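Notes on Portion and Restraint in the Regional Dining Room

Posted Jul 5, 2025

The dining rooms of the Fedismont district have long maintained a custom of serving very little at a time. Visitors accustomed to full plates often find the practice austere. It is the position of this blog that the custom deserves to be understood on its own terms, and I set out below what I have been able to learn of it over several years of reading and a good many meals.

The practice appears in the earliest surviving bill of fare from the inn at Zusine, which lists 17 dishes for a single evening. Each was to be brought out alone and removed before the next arrived. Guests were expected to remain at the table for the duration, and the house rules printed on the reverse asked that they not request salt. 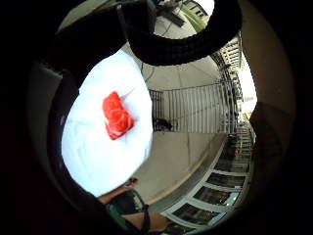

Portion size in the district was at first a matter of cost. Fish reached Zusine by cart from the coast at Civden, a distance of 274 miles by the old road, and the price rose at each stop along the way. Innkeepers divided what they had and set it out with some ceremony. The habit outlived the carts. A single piece of bright red food on a large white oval plate would strike no regular guest in Fedismont as incomplete, and the older houses still prefer a plate far larger than its contents require. The Teuber, which reopened last October after a lengthy closure, has kept its original oval platters in service for this purpose.

I have been asked by readers whether the custom is wasteful of crockery. It is. The Teuber's inventory records 439 plates for a room that seats far fewer guests than that number would suggest, and the washing of them occupies a good part of the staff until late in the evening. The management regards this as an ordinary expense of the house and does not pass it on as a separate charge.

There is also the question of pace. A full dinner at the Teuber consists of seven courses, with a pause between each. Guests may leave the table during a pause, although it is considered courteous to wait until the plate has been removed. Bread is not offered until the third course. Those who require it sooner may ask, and it will be brought without comment.

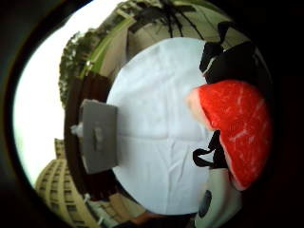

On Table Linen

The linen of the district is white and is changed between the fourth and fifth courses. This rule is observed more strictly at Zusine than at the Teuber, where the cloth may remain if it is clean. I have a mild preference for the stricter form — the interruption gives the table a chance to rest from conversation — but I recognize that many diners find it tiresome.

Cloths are folded in quarters for storage and are not starched. Readers who hold older Fedismont linen at home should wash it in cool water and dry it flat. Correspondence on the removal of wine stains has been received and will be answered in a separate post.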